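Section 4: Preparing and submitting a country brief
Soltoleck Regional Affairs Desk: Contributor's Guide

This section explains how to open, complete and submit a country brief in the Soltoleck system. It applies to all contributors who cover foreign policy, trade relations or security matters, whether they work in one of our offices or at a distance.

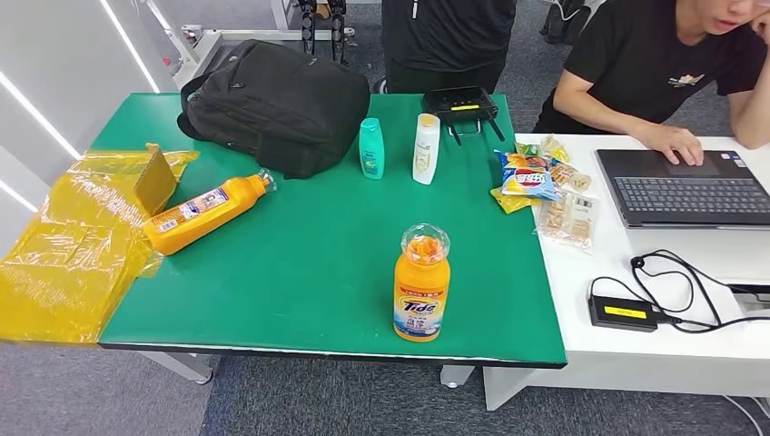 Contributors should read Section 3 (Accounts and permissions) before they begin. A brief cannot be opened under a shared account, and work saved under another person's name will be returned without review.

4.1 Before you start

You will need:
- an active contributor account
- the reference number of the country file
- the questionnaire results or interview notes on which the brief will rely
- the current edition of the Geerts style sheet

Reference numbers have four digits. The Hakness trade file, for example, is 2409, and the Javach border file is 1668. If the number you have been given does not open a file, write to the desk and wait for a reply. Do not create a new file.

Note: Files opened before the September revision use the older layout. The steps below still apply, but the "Alignment" panel is labelled "Partners" in those files.

4.2 Opening the brief

1. Sign in and select Country files from the main menu.
2. Enter the reference number and press Find.
3. Check that the name of the country and the name of the responsible editor are both correct.
4. Select New brief. The system will ask for a working title.
5. Enter a plain title that states the subject, such as "Port agreements and the opposition's response". Titles may be changed until the brief is submitted.
6. Press Save. The status will change from Empty to Draft.

Caution: Do not open a second draft on the same subject. Two drafts with overlapping dates will both be locked, and only an editor can release them.

4.3 Entering survey material

Opinion surveys are often quoted in our briefs, and they are the most common source of corrections. The following procedure must be followed each time a survey is cited.

1. Open the Sources panel and select Add survey.
2. Enter the name of the body that carried out the survey, exactly as it appears in the published report.
3. Enter the first and last dates of the fieldwork. The date of publication goes in a separate box.
4. Enter the number of people questioned and state how they were chosen. A survey of officials and academics must not be described as a survey of the public.
5. Copy the wording of each question you intend to quote. If the question was translated, tick Translated and attach the original.
6. Press Confirm.

Note: Where two surveys by the same body are compared, check that the question was worded in the same way on both occasions. A change in wording must be mentioned in the text of the brief itself.

4.4 Completing the Alignment panel

The Alignment panel records how a government has placed itself between larger powers on a given matter. It does not record the contributor's own view of where that government ought to stand.

1. Choose the matter from the list (trade, defence, technology, aid or voting in international bodies).
2. Enter the most recent official statement, with its date and the office held by the speaker.
3. Enter any action that supports or contradicts the statement.
4. Set the confidence level to Low, Medium or High. High requires at least 2 independent sources.
5. Repeat for each matter. A single brief may contain no more than 10 entries.

Caution: Unnamed sources may not be entered in this panel. Use the Restricted notes panel described in Section 6.

4.5 Submitting

1. Select Check brief. Missing fields will be shown in red.
2. Correct each field and run the check again.
3. Read the text through once in the Preview window. Line breaks and accented letters are sometimes lost when text is pasted from another program.
4. Press Submit. The status will change to With editor and the text can no longer be altered.

Briefs received before 3 p.m. are assigned the same afternoon. Later submissions are assigned the following working morning.

4.6 If a brief is returned

The editor's remarks appear in the right-hand column. Reply to each remark, even where no change has been made, then submit again using the steps in 4.5. Requests to withdraw a brief, and disagreements over an editor's decision, should be addressed in writing to Karlijn Dekker at the Regional Affairs Desk, quoting the file number and the working title.

Section 5 deals with maps and tables.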